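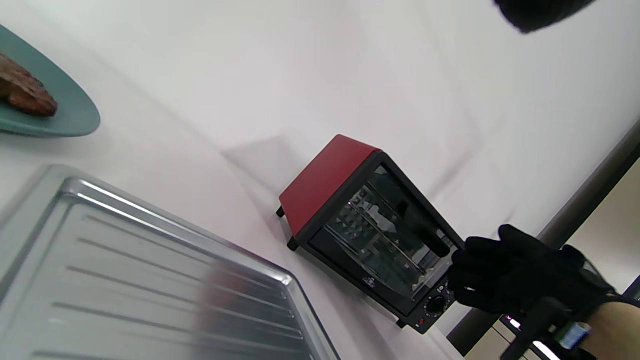 Sigrún Kjærgaard wants to know why a robot can't just be bought like a bike, picked off the shelf and taken home the same day.

The robot is only one thing on the list. A robot that will work in a kitchen needs an oven to practise with, a tray, a plate, and some food. It needs tools to hold things. Then there are gloves and straps for the people who teach it, and spare cables.

We use cookies to make this site work. Accept all | Manage settings

Grown-ups write all of this down with a price next to each item. The list is called a budget. At Tretport, the budget for small kitchen things was 200 pounds. Gloves and straps came to 43 pounds. 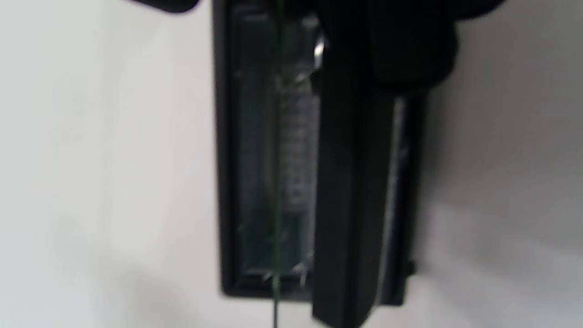
What happens if something breaks?
A careful team keeps a bit of money back for repairs, so the work can start again quickly.

Planning also means thinking about time. Some parts take weeks to arrive. If you need them in July, you can't order them at the end of June. You should also measure the table before you buy anything to go on it. 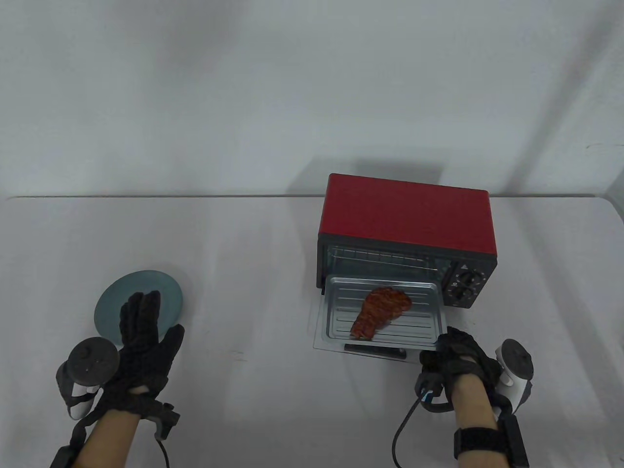 Leandro Bustamante wrote in to say that his class made a budget for a robot arm and forgot the plug adaptor, so they had to do their sums again. Checking the list twice is a good idea. Ask someone else to read it too.

43 comments | 644 shares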